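4.2 Dust and surface wear during box storage

The storage part of the study looked at what happens to dark household goods when they are packed, stacked and unpacked over a single season. We used 40 boxes from the Iredmont trial, filled in August and opened three months later in the same room. Each box held items with at least one matte black face, as these had given us the most trouble in the pilot. Householders often said such things looked dirty even when they had been wiped before packing.
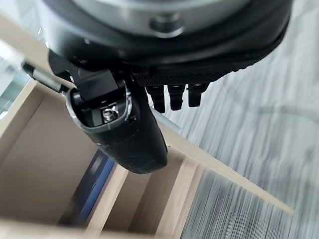
Scratches, scuffs and dust were scored separately. In the pilot they had been lumped together under "condition", and the two raters could not agree on what a given score meant. A scuff was taken as any dull or rubbed patch on an otherwise even surface, whether or not it could be felt with a fingernail. On rounded matte black parts this calls for a slow look, as the light scuffing on the long blunt-tipped piece shows, and a small glint nearby can draw the eye away from it. Raters were told to look at the matte faces first and leave any bright metal until last.

Dust was harder to settle. Loose specks move when a box is opened, so a score taken after lifting an item out is not the same as one taken with the item still in place. We scored both and kept the first. Lamps were set to 800 lux at the box lid. Lower settings hid fine lint on black fabric, and the raters asked for more light. 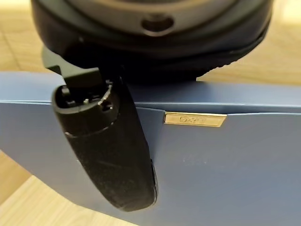 Figure 3. Fine scratches and specks of dust on the lower half of a rounded black part resting against a box.

Of the items scored, 46 had dust on a downward-facing surface. We had expected very little there. The Lukik boxes have a loose lid and the Truvano ones a folded flap, but the sample was too small to compare them, and both were stored on the same shelves. Stöckli liners were fitted in the second half of the trial and are treated in section 4.3.

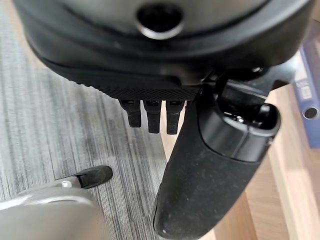
Specks of dust and lint on a matte black cylindrical arm

Soft, slightly rubbery finishes should be given their own category in later work. Specks of dust and lint stand out on a dark surface of this kind, and our form had only "hard" and "fabric" to choose from. Raters split these items between the two, which makes the fabric scores in Table 5 a little high. We have left the scores as recorded and marked the affected rows.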